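Six weeks with a sleep ring: Thảo Tiêu on what it gets right and what she turned off

Caught Thảo Tiêu between calls, 4 in the afternoon, her side of the line full of traffic. She runs product testing for Mesto, a small outfit that checks wearables for clinics before the clinics spend money on them. She had the Gevora ring on her left hand and an old fitness band on the right. Both charged. "For once," she says.

The ring is the thing everybody asks her about right now. It tracks sleep, pulse, skin temperature. No screen. Costs $400 before you add the app plan, and you do need the app plan if you want anything older than last night.

So is it any good?

"For falling asleep and waking up, yes. I'd trust it. It knew when I got up with my kid and it knew when I went back down. For the sleep stages, I wouldn't hang anything on those. Two nights that felt the same to me came out completely different."

She wore it for six weeks, beginning in March, and had two coworkers wear one too. Samuele Fabbri does rowing and cracked the finish on his the first week. Burgi Schnyder has small hands and went through the sizing kit twice. Sizing is a bigger deal than the box lets on. Your fingers are fatter at night. Tiêu's advice is to wear the plastic sizer to bed, not just around the house, and go up if you're between.

Battery life was the nice surprise. Five days, most of the time. Less if you leave the oxygen reading on all night, which is how it ships. She turned that off by the second week and hasn't missed it.

"I had three mornings where it told me my oxygen was low. I felt fine. I checked with a finger clip and the clip said fine. If you're a nervous person that's not a fun way to start the day."

Did she report it?

"Sure. They answered, I'll give them that. They said try another finger." 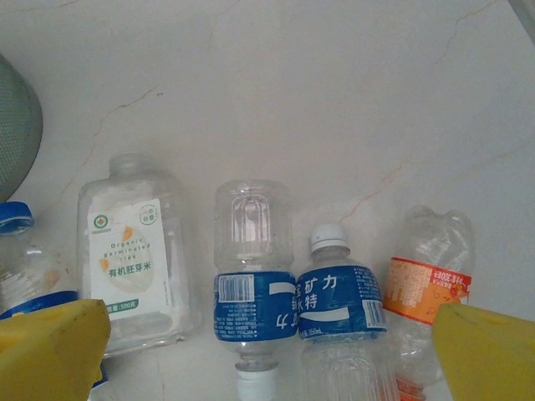

Then there's the score. Every morning the app gives you one number out of a hundred and a little sentence to go with it. Tiêu can't stand the sentence. Hers said "take it easy today" on the day of a 60 mile bike ride she'd been training for, and she did the ride, and it was one of her best. Fabbri got the same line four mornings in a row and quit opening the app before lunch.

"I like the raw numbers. Resting pulse over a month, that's useful, you can see a cold coming. But the score mixes everything together and they won't tell you how. I asked. I got a link to a help page I'd allready read."

What about the doctor's office, I asked, becuase that's who pays her. Would a clinic get anything out of it?

Long pause. A bus, I think.

"Depends what they want. Somebody who sleeps at weird hours, a nurse on nights, you could learn a lot from the times alone. For a diagnosis, no. You still send that person for a real sleep study. And the export is a mess. It comes out as one giant file and the time zone is wrong if you traveled."

Khôi Đoàn, who handles the data side at Mesto, spent a whole afternoon on the time zone thing. He told me later by email that he fixed it with a short script and that no patient should ever be expected to do the same. His full note on the subject was two lines, that was one of them.

Next up on her desk is the Estow patch, which sticks to the upper arm and is supposed to last two weeks in the shower and everything. She's had it on for a day. It itches. She's giving it the full run anyway.

Would she buy the ring with her own money?

"At half the price. Or with no subscription. Pick one." Then she had to go, her next call was already ringing.

One more thing she texted after: take it off before you lift weights. It pinches, and the bar will scratch it up.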